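Week 3 notes -- Home Cooking and Household Heat (Lorraine Pomare's section)

Welcome back, everybody! Last time we got as far as boiling, and I promised we'd slow down a little for simmering, which deserves more of our attention than it usually gets. A **simmer** sits just under the boil: small bubbles, gentle movement, a bit of steam. Beans love it, and so do tough cuts of meat (my own grandmother would have added prunes, but let's not start on that).

Keep in mind that a covered pot holds its heat far better than an open one, so a burner setting that simmers nicely uncovered may well boil over once you put the lid on. Turn it down first, then cover.

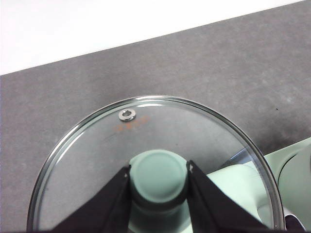 The other half of the story is evaporation. Leave the pot open and the liquid reduces, and the flavor gets stronger -- so does the salt, so please season late! Chanida Kongkaew's handout on stocks goes into this nicely, and there are copies in the Hinds room.

For next week:

- Read chapter 2, and skim the pages on altitude if you're curious.
- Simmer 2 cups of water for 18 minutes, once covered and once open, and measure what's left each time.
- Bring your numbers, even if they look odd to you. We'll talk them over together.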